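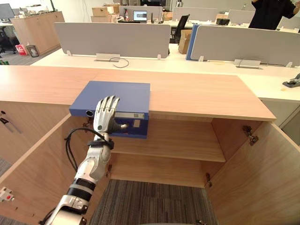 Storing Document Boxes in the Shared Cabinets

Applies to: all staff of the Fallow office, second floor
Maintained by: Office Services (Hendrik Baert)
Last reviewed: November

The low cabinets beside the desk rows hold records that are still in use and may be needed at short notice. Records that have been closed go to Beltia, our off-site storage provider, and should not be placed in the cabinets at all. This page explains how to prepare a box, where to put it and how to register it.

Before you start

You will need a blank label, a black pen and access to the Istix register. Staff who do not yet have access may request it from Wouter Verbruggen in Records. Please allow 2 working days.

Step 1. Check the contents

Remove plastic sleeves, rubber bands and duplicate copies. Staples may stay. Papers belonging to different projects should be kept in separate boxes, even where this leaves a box half full. The Hassanpour files are an exception and may be combined by year.

Step 2. Label the box

Write the department, the subject and the first and last year covered on the label, in that order. Use capitals. Slide the label fully into the slot on the narrow face of the box. Do not write on the box itself or tape a second label over the slot – boxes are reused, and tape leaves a residue that is difficult to remove.

Step 3. Open the cabinet

Open both doors as far as they will go before lifting anything. Check that nobody is passing behind you. If a door drags or drops when opened, leave it open and report the cabinet to Office Services. Loose hinges should not be tightened by staff.

Step 4. Place the box

The cabinet top may be used to set a box down while you make room inside. Push the box back from the front edge so that it does not overhang the open doors.

Heavier boxes go in the lower compartment. The shelf is for lighter boxes and for those consulted most often. Stand each box upright with its label facing the doors and its finger hole within reach. Boxes should not be stacked on their sides inside the cabinet, and nothing should be pushed behind them.

Step 5. Close and register

Close the left door first, then the right. Enter the box in Istix on the same day, giving the cabinet number, the compartment (upper or lower) and the wording of the label exactly as written. Register numbers for this floor begin at 900.

Taking a box out

A box may be kept at your desk for up to 48 hours without a register entry. For longer periods, mark it as "on loan" in Istix and add your extension. Return it to the compartment it came from.

Clearing the cabinets

Each department reviews its cabinets every 4 months. Boxes that have not been opened since the previous review are normally transferred to Beltia. Leave these in place with a yellow slip inserted behind the label – Office Services will collect them after 4:00 p.m. Cabinet tops must be clear at the end of the working day. Boxes left there overnight will be taken to the Records room, where they may be reclaimed from Wouter Verbruggen.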